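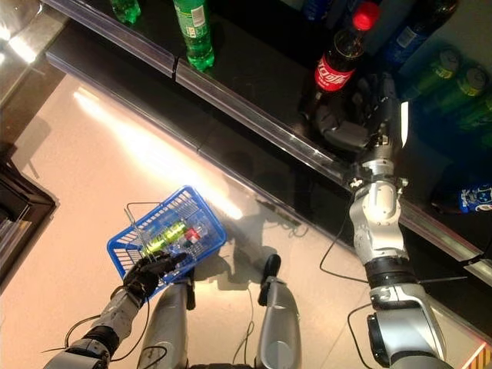 Coca-Cola on the drinks shelf.

Shoppers in Imthorpe can finally leave the car at home! The number 4 bus now runs all the way out to the Heko supermarket on Anach Road, and it keeps going until the store shuts at night. The first one pulled in on Monday morning with people standing in the aisle and a cheer from the back seats as it turned off the main road.

It has been a long wait. The old route stopped at the railroad bridge, and from there it was a walk along a narrow shoulder with no lights (fun in January, with a gallon of milk in each hand). A petition asking for the extra stops picked up 838 signatures over the winter, many of them gathered on paper at the Karaki bakery, where the clipboard sat next to the register until it was too buttery to read.

Buses leave the square every 40 minutes, and the ride out is a lovely one, past the mill pond and the back of the ball field. There are new stops at the library, the clinic and Karaki's corner, all with benches. A single ride costs $2, the same as anywhere else on the line, and school students ride free with their usual card.
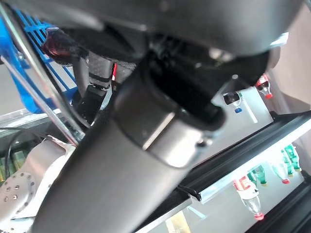

A blue plastic crate, upper left.

The drivers seem as pleased as everybody else. They got to try the new turnaround before the route opened, and asked for a wider curb on the way out, which the county poured in a weekend. There is also a rack by the front door of the bus for folding carts, so bring yours along. Bikes go on the outside as before.

Anach Road itself is getting some attention too. The crosswalk by the store entrance has fresh paint and a push-button signal, and the sidewalk on the north side will be joined up as far as the garden center by summer. That last piece has been on the wish list for years and it is wonderful to see the stakes in the ground.

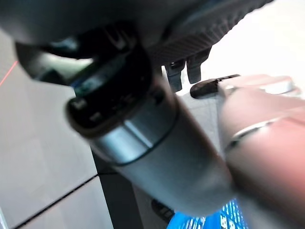

Page last updated: 9th March

Sunday service is the next thing to settle. For now the 4 follows its old Sunday route and turns back at the bridge, so weekend shoppers should check the board in the square before setting out. The county will look at rider numbers through the spring and decide on Sundays after that. If Monday is anything to go by, those numbers are going to be terrific.
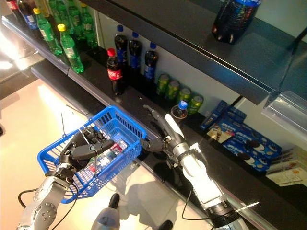

Nizar Srour said he had caught the first bus out and the last one home just to see both, and that the evening ride was “so much better than begging a lift from my sister.” He would like the Sunday buses next, and a roof over the bench at the library.

Paper timetables are at the library desk and on board.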